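My grandmother washed her everyday glasses by hand until she was past ninety, and they were clearer than anything I own. Mine had gone the color of weak milk, and I'd more or less decided to throw the whole shelf out when my neighbor Ingeborg Weidemann told me to try vinegar first. So I did, and I've been fussing over glassware ever since (my family is very patient with me).

## Find out which kind of cloudy you have

There are two kinds, and only one can be fixed. Mineral film from hard water sits on top of the glass and will dissolve. Etching is damage to the glass itself, and I'm sorry to say it's there for good. Put a drop of white vinegar on the worst spot, wait a few minutes, rinse and dry. If you've got a clear patch, wonderful, keep reading! If it looks just the same, that glass can hold pencils.

Our water comes out of the ground very hard, 234 parts per million on the test strip I used last January, so most of my trouble was film. A dishwasher that has run out of rinse aid makes it worse.
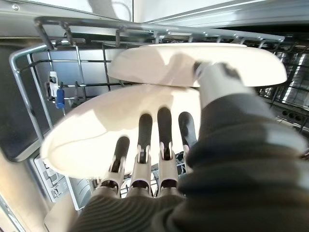 ## Soak the glasses

1. Wash off any grease with plain dish soap. Vinegar won't get through it.
2. Line a plastic tub with an old towel so nothing knocks together.
3. Mix equal parts white vinegar and warm water, enough to cover the glasses, and lay them in on their sides.
4. Leave them for 40 minutes. Go have a coffee, call your sister, whatever you like.
5. Rub each one with a soft cloth, paying attention to the bottom, then rinse well in warm water and let it drain.
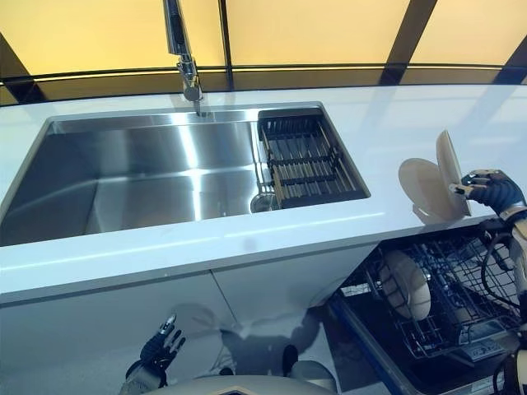
6. Dry with a lint-free towel while there are still drops on the glass, and hold each one up to a window as you go. Any stubborn ring can have a little baking soda paste, rubbed gently with a fingertip.

Please leave out anything with a gold rim or painted decoration. I lost a very pretty juice glass that way and I still think about it.

## Keeping them clear

Film comes back, of course, though much more slowly if the water doesn't get to dry where it sits.
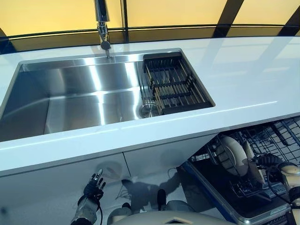 I keep a towel over my shoulder while I wash up, and I dry the good glasses right away and let the plates take care of themselves. A short vinegar soak every couple of months does the rest at our house.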